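Sprechnotizen: Transaktionsüberwachung bei kleinen Zahlungsdienstleistern
Block 2, nach der Kaffeepause

Kurz anfangen, keine Vorstellungsrunde. Wer am Vormittag da war, kennt Brokar schon: Verwahrstelle für Kryptowerte, Lizenz seit Januar, 18 Leute, davon zwei in der Compliance.

Ausgangslage nennen. Im ersten Quartal liefen 1284 Warnmeldungen auf. Sieben davon wurden zu Verdachtsmeldungen. Zahl stehen lassen, kurz warten. 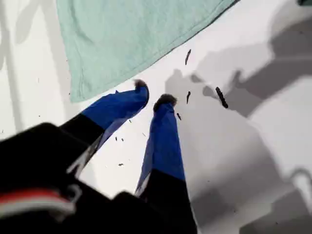

Greifer mit zwei Fingern, Nahaufnahme

Dann zu den Regeln. Brokar hatte den Regelsatz von Flemenbridge unverändert übernommen, mit Schwellenwerten für Banken. Bei Kryptoeinzahlungen schlägt damit fast jede Aufteilung auf mehrere Wallets an. Beispiel mit der Börsenauszahlung erzählen, aber ohne Beträge.

Was geändert wurde: Herkunft der Wallet wird vor der Betragshöhe geprüft. Bekannte Gegenparteien laufen in eine eigene Warteschlange. Stichprobe bleibt — das war der Prüferin wichtig. 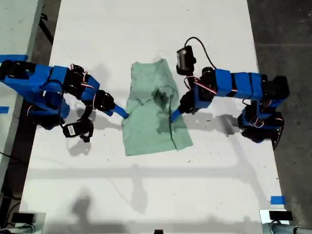 Wichtig ist dabei die Dokumentation. Jede Schwelle braucht eine schriftliche Begründung mit Datum und Freigabe. Brokar führt das in Pyo, eine Tabelle würde genauso reichen. Wer eine Regel abschaltet und den Grund nicht aufschreibt, hat bei der nächsten Prüfung ein Problem.

Zur Travel Rule nur zwei Sätze, das kommt morgen ausführlich. Fehlende Auftraggeberdaten sind ein eigener Prozess und gehören nicht in die Warnmeldungen.

Überleiten zur Frage, ob man das auslagern kann. Rückmeldung aus dem Probelauf vorlesen:
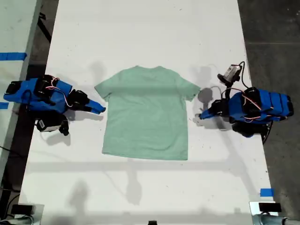 Enadwood schrieb dazu, man habe die Erstprüfung der Meldungen ausgelagert und nach einem halben Jahr zurückgeholt. Der Dienstleister habe sauber gearbeitet, aber die Kunden nicht gekannt, und jede zweite Rückfrage sei ohnehin im Haus gelandet.

Dazu sagen: Die Verantwortung bleibt in jedem Fall beim Institut. Vertrag, Zugriffsrechte und Kündigungsfrist vorher klären.

Fragen bis 15 Uhr. Falls niemand anfängt, nach den Schwellenwerten im Saal fragen.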